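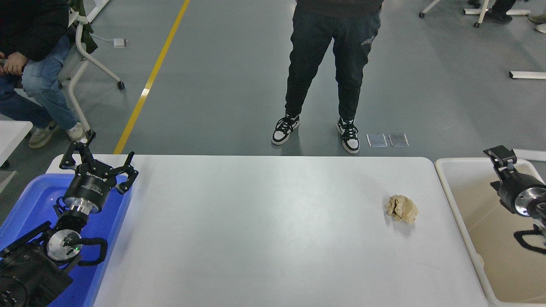 # Undstead 12 work table: review

23 May 2019

The Undstead 12 is a plain white rectangular table sold by Omovell for sorting, packing and general bench use. The catalogue lists one colour and one height. I bought it to replace a folding table that sagged in the middle, and have used it daily for waste sorting and parcel work.

## Assembly

The top arrives with threaded inserts already fitted. Four legs, 12 bolts, one hex key. The supplied key is short and rounds off at the tip, so use a proper one. Levelling feet are included and give 10 mm of adjustment, enough for our floor. Tighten the bolts again after the first week. Mine had all moved slightly.

## Surface

The finish is smooth and pale, with little glare under overhead lighting. Light-coloured paper shows up well against it. Rounded corners are a practical choice on a table people walk past, and I would not go back to square ones.

Cleaning is where the finish loses marks. Water and a microfibre cloth deal with dust and most adhesive residue, but rubbed-in grime needs a second pass with a mild detergent. After a session with crumpled packing paper the top can still look clean at a glance; there are faint grey smudges near the middle in

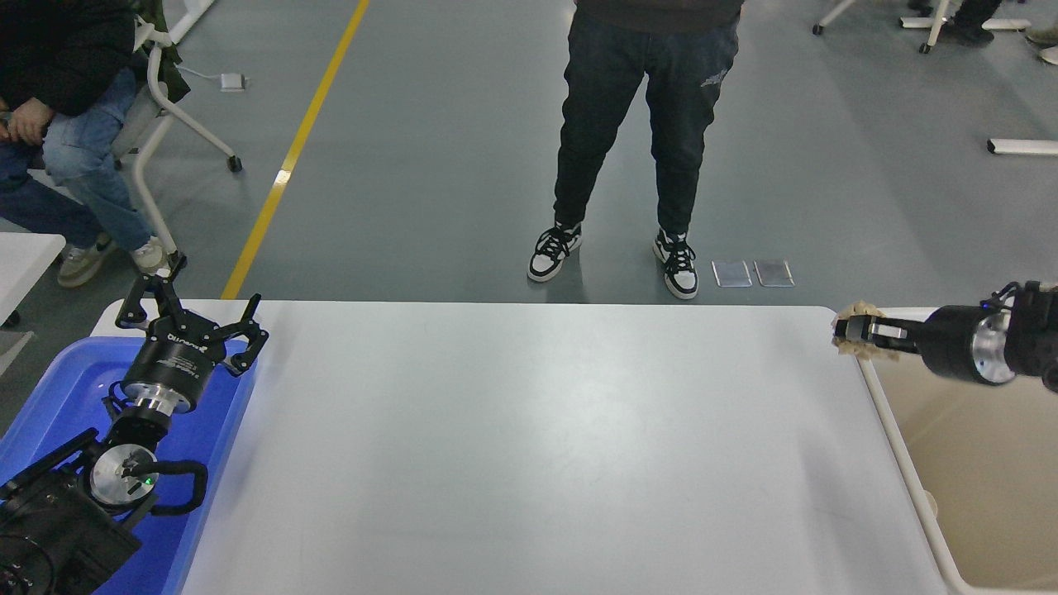 Smudging of this sort is cosmetic and does not affect grip or flatness. The grey marks near the middle of the top are typical of what I find by the end of a shift, and they are easy to miss on a matte white surface unless the light is low. The Kollár bench I used previously had a speckled top that hid everything, which is its own problem when you need to know whether it has been wiped.

## Use with side bins

The Undstead has no rail or hooks for containers. I run it with one bin at each end, blue on the left and a pale tub on the right, both from Dusby. Different colours are worth the small extra cost, as nobody has to read a label. Clearance at the ends is good because the legs are set in from the edge. A clip-on rail would be a sensible accessory, but Omovell does not offer one.

## Load and stability

Rated load is 100 kg, evenly spread. I have not tested to that figure. With ordinary parcels there is no visible bow. Leaning on one corner produces a slight rock, mostly cured by adjusting the feet.

## Verdict

Good surface, adequate frame, poor hex key. At $600 it is priced above comparable tables, and the missing rail is hard to excuse at that level. I would buy it again for sorting or packing. For heavy assembly work, look for something with cross-bracing.

Marlene Després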